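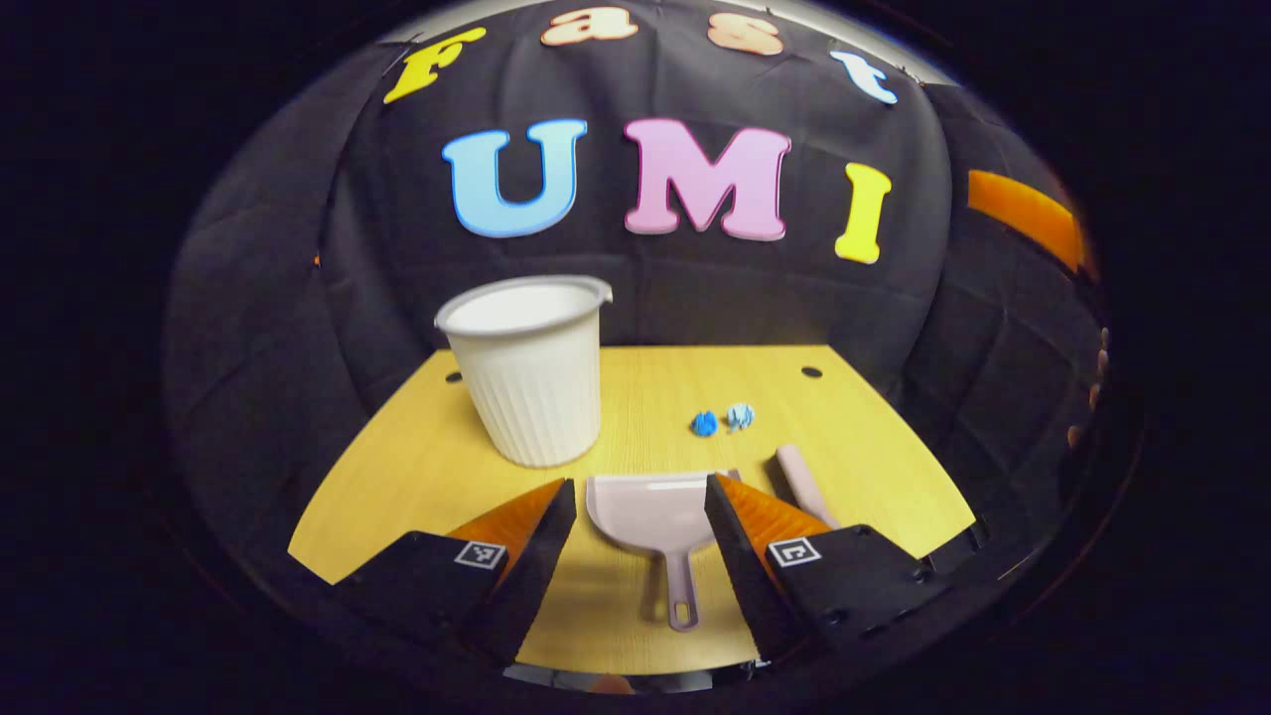

The Loster arrived in November, in a box with a dent in one corner. I had ordered it from Nokell because their price was lower and because the old watch had started turning itself off at the bus stop.

Setup took most of the evening. The phone found the watch, lost it, found it again and asked for a code. I put in the code. The watch buzzed twice and showed me a weather forecast for Nasberg, where I haven't lived in six years.

I changed the location to home. In the morning it said Nasberg again, 19 degrees and clear. It was raining on my kitchen window.

I wrote to support. They told me to reset it and clear the cache, and I did both. The forecast went blank for an hour, then came back with a light wind from the harbour.

Otherwise it was a good watch. The battery lasted 36 hours if I left the screen dim. It counted steps fairly and the strap didn't pinch. At work I got used to glancing down and knowing the tide at a beach 700 kilometres away. I'd tell people it was going to be warm and they'd look at my coat.

My sister still lives there, out past the Katiyar building where we both had our first jobs. We had stopped calling each other after the funeral. There was an argument about the house, and then the house was sold, and by then we were both in the habit of it.

In the second week of summer the watch buzzed at three in the morning. Severe storm, Nasberg and coastal areas. Stay indoors. I lay there and watched the warning go from yellow to orange. I got up and made tea. At twenty past four it went red.

I didn't have her new number. I had the old one, so I tried that.

She picked up on the second ring. I could hear the wind behind her and something banging, a gate or a loose sheet of iron.

"How did you know?" she said.

I said it was on my watch. She asked what sort of watch told you that, and I said it was a Loster, and that it had a fault.

"Dad would've sent it back," she said.

"I tried to."

The banging went on. She told me to wait while she found the torch, and put the phone down on something hard. I turned the brightness up and sat at the table with the tea, waiting for her to come back.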